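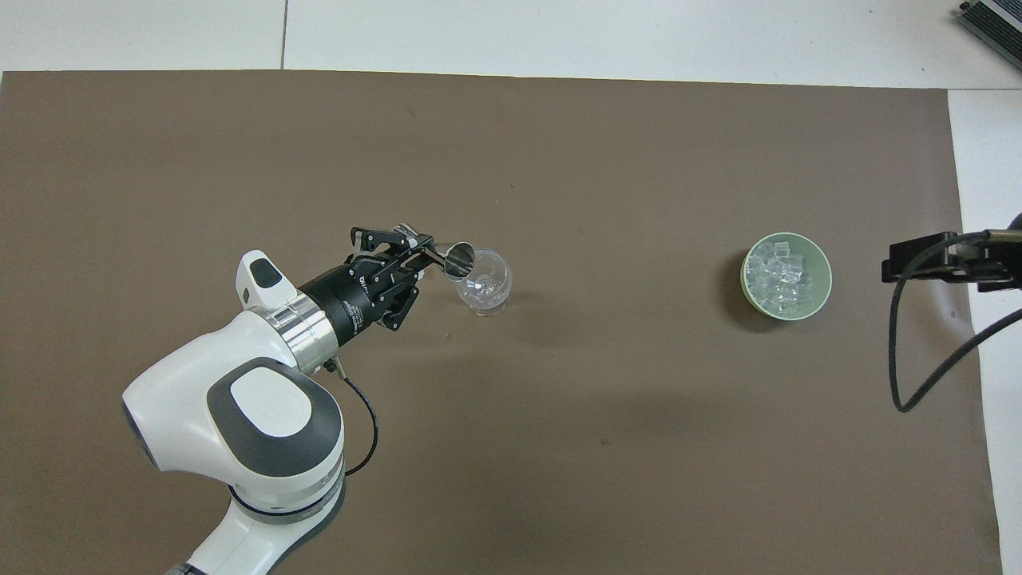
nisreen_dabbas
Topic: Drink task, how do you place the ice?

Good evening everybody. I am in the second year of the robotics course at Jernthorpe and our team must prepare the drink task before the review in October. The order is ice, then a measure from the jigger, then the arm goes back to home position. At the moment I train the measure part alone, with the metal cup held in the fingers and tilted over the round glass, and the bowl of ice stays to the right on the mat until we need it. My problem is the final angle of the wrist. If I tilt slowly, the liquid runs down the outside of the cup. If I tilt fast, it goes over the far side of the glass. In our last series we did 20 pours and 14 were accepted by our rules (no drops on the mat). I would be thankful for any advice about the speed, and also about whether one arm should do both jobs.

kkyei
Hello Nisreen. We had the same trouble last year in team Agbeko. What helped us was two speeds. Go fast until the liquid is nearly at the lip, then one short quick movement, then hold. Slow at the lip is the worst, because the liquid sticks to the metal and follows it down.
Also, look where your rim is. I would bring it lower and a little more inside the glass. With a rounded glass the opening is narrower than the belly, so you have less space than you think.
Kojo Kyei

pukon37
I do not agree with the two speeds. It works with one amount of liquid and then you change the amount and everything is wrong again. Better to put a small scale under the glass and stop by weight. We did this with water in the club and it was much more stable.

kkyei
The scale is good, but the rules of the course do not permit additional sensors on the table. At least they did not in my year. Nisreen, please check page 2 of the task sheet.

nisreen_dabbas
I checked, and it is still forbidden. Only the cameras and what the arm already measures. But thank you, pukon37, maybe I can use the scale only for training and remove it for the review.

pukon37
Yes, do this. You will get a table of angle against weight and then you can read from it. It is boring work, one evening.

rivarex_fan
Why is everybody discussing the pour? The ice is the difficult part. Clear cubes are very bad for depth cameras, half of the points are missing. Our model found the bowl every time and the cubes almost never.

nisreen_dabbas
This is also my fear. Did you solve it?

rivarex_fan
Partly. We stopped looking for single cubes. The program finds the rim of the bowl, goes to the middle, goes down until it feels a contact, closes, lifts. If the fingers close completely, there is nothing inside and it tries again. Use a bowl with a color that is different from the mat, then the rim is easy.

kkyei
I would be careful with this. We closed with too much force and one cube jumped out to the floor. Begin with low force and put it up in small steps.

rivarex_fan
With low force it slips. Rubber on the finger tips is better than more force OR less force, in my opinion.

nisreen_dabbas
I have the laboratory again on Tuesday from 5 pm. I will try first the quick movement at the lip, because it costs only two lines in the program, and after it the scale. For the ice I will ask if rubber is permitted. I will write the numbers here.

pukon37
Please write also the amount of liquid, otherwise we cannot compare.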